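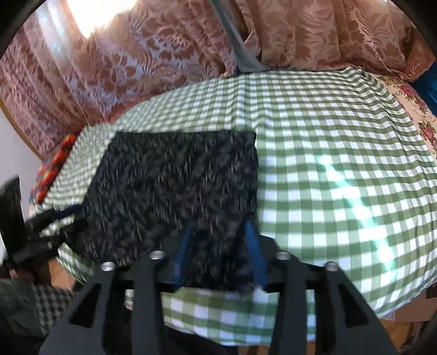 Page last changed: December 2021

Betau changes folding and storage of loan textiles

Betau, the household textile library in Ditilport, has changed the way it lays out, folds and stores its larger pieces. The new method applies to throws, table covers, bedspreads and floor textiles. Clothing and curtains are not affected. Loan terms and deposits stay the same.

Under the old method every piece was folded into quarters and stacked by size. Rin Kikuchi, who manages the collection, said the stacks put too much weight on the bottom pieces and left hard creases in woven cotton. Pieces with a deep surface had a different problem. The nap was pressed flat along the fold and stayed that way through several loans.

Textiles are now split into two groups before folding. Group 1 is flat weave, such as checked and striped cloths. Group 2 is anything with a raised or furry-looking surface. A group 2 piece is opened out on a broad surface with a checked cloth spread under it. The green-and-white gingham is used for dark pieces, as lint and loose fibers show up well against the white squares. The checks also give a straight line to set an edge against. The black piece is laid out to its full shape, looked over, brushed in one direction and then rolled.

Rolls are held with cotton tape at both ends. Rubber bands are no longer used. Flat weaves are folded in thirds along the length, with the fold line moved at each return so that the same threads are not bent every time. The position of the last fold is written on the loan card.

The work is done in the brick-walled room with the dark gray carpet.

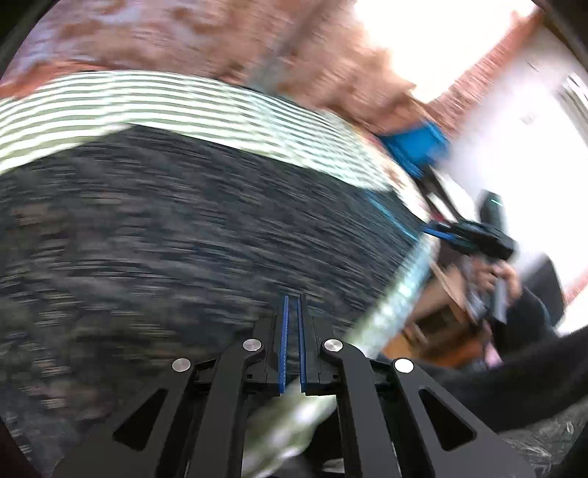 Pieces returned damp are kept apart and aired before they join either group. Airing time has been set at 10 hours for flat weave. No fixed time is given for group 2, and staff check the backing by hand before rolling.

The collection now holds 1000 items, of which 300 have been moved to the new system. Loan Lâm is entering the group number for each piece in the catalog. Until this is finished, borrowers may find that a listed item has no group shown. Such items can still be reserved in the usual way.

Borrowers are asked to bring group 2 pieces back rolled, with the tape on. A piece that has been folded will be accepted, but it will be held for brushing and will not go out again the same day. Flat weaves may be returned folded in any manner. Please do not iron them first.

The shelving for the rolls was supplied by Ruppert. The shelves are open at both ends, and a roll can be taken out without lifting the ones next to it. The maximum is 2 layers per shelf. Stacking above this had caused flattening in the lower layer during a trial by Kenta Miyazaki.

Table covers reserved for December collection have already been refolded. Questions about a particular item should be sent to the loans desk with the number on the card.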